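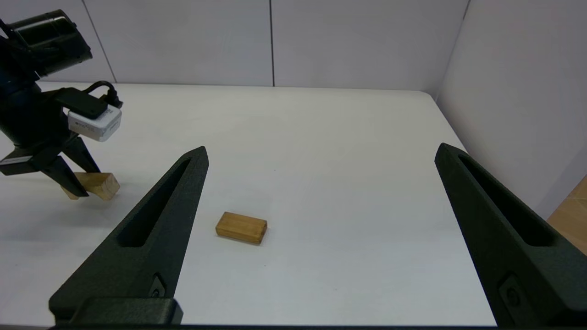

Two of the small blocks, pale gray tabletop

Re: [woodbits] finish for little blocks?
September 20, 2023

Kenlow list member wrote:
> Has anyone put a finish on small plain blocks that get handled
> a lot? Mine are bare and I'm scared of ruining the color.
> Also, what grit do you stop at?

Oh, I have opinions on this one! I've been making little rectangular blocks since last November and I leave nearly all of them bare. The one lying flat in my picture is that light honey tan I like so much, with just a faint grain, and every oil I tried on my offcuts pushed it toward orange (Fimia wax was the gentlest, if you really want something on there).

As for grit, I stop at 200 or whatever the packet closest to it says. I cut around 31 from one board of the Ardeleanu stock, and I did go up to 375 on a few just to see – they got so slick they slid off each other when I stacked them, so I roughed them back up again.

Do knock the corners off a bit, though. I give each edge 3 light passes on a Koro sanding pad and leave it at that. Any more and they stop standing up properly on end.

What wood are yours? If it's something really pale I'd try the wax on a scrap first and leave it overnight before you decide. Let us know how it goes!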